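Public Buildings Need Slower Doors
By Araceli Carretero

Access policy tends to begin at the entrance and stop there. A ramp is poured, a sign is mounted, and the matter is considered closed. Inside the building, visitors still meet heavy doors that shut before a person with a cane can pass through.

The Onance library has 80 interior doors. Its managers adjusted the closers on 3 of them last April, and staff at the front desk received fewer calls for help. The work required a screwdriver and one morning - no new budget was sought.

Municipal codes should set a minimum closing time for every door open to the public, and inspectors should test it each year.

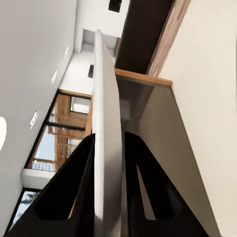 The Question of Cost
Owners will object to another rule. The objection deserves a hearing, but adjustment is ordinary maintenance and should be treated as such.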